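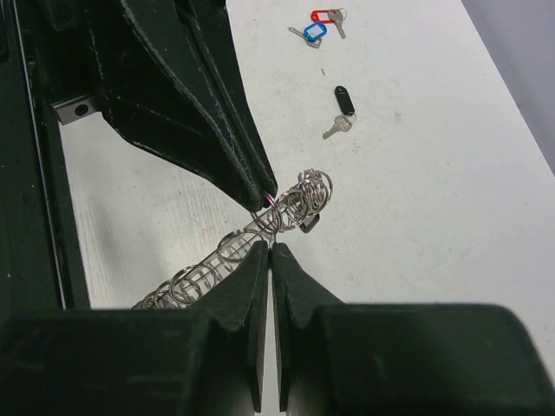

Split key rings, strung together in a row.

About Worstead

Worstead is a residential learning and retreat center on 708 acres of meadow, creek bottom and old hickory woods. We host weekend retreats, weeklong courses in meditation and movement, writing workshops, staff getaways for small workplaces, and the occasional family reunion (we love those!).

The center was started by Maribeth Cabrera, who taught high school biology before she bought the old Savolainen dairy farm and began inviting friends out to walk, cook and sit quietly together. The first gatherings slept nine people in the farmhouse. Kittipong Bunnag came to one of them, stayed on to teach breathing and gentle yoga, and is now our program director. He still leads the early walk at 6:30 every morning, rain or shine, and you are very welcome to skip it.

Today we have two bunkhouses, 14 private rooms, a library that keeps outgrowing its shelves, and the Prirutden Hall, a big bright room with a sprung floor and windows facing the pond. Meals are vegetarian and come largely from our own garden from May through November. The tomatoes in August are something else — people have planned their vacations by them.

Our longest-running course is Wumis, a five-day program of silence, drawing and slow walking that Maribeth put together in our second year. It has now welcomed 905 participants, many of them more than once. You don't need any experience with meditation or art to join, and the drawing is for you alone unless you feel like sharing it.

We also care for the land we're on. School groups and neighbors have helped us plant 2487 native trees along the creek, and the upper meadow is mowed just once a year so the ground-nesting birds can raise their young. If that sort of work appeals to you, ask about our work-study stays, which trade mornings outdoors for room, board and a place in any course that has space.

Day visitors are welcome on Tuesday afternoons. Come up the gravel drive, park by the barn and ring the bell at the kitchen door. Someone will put the kettle on and show you around.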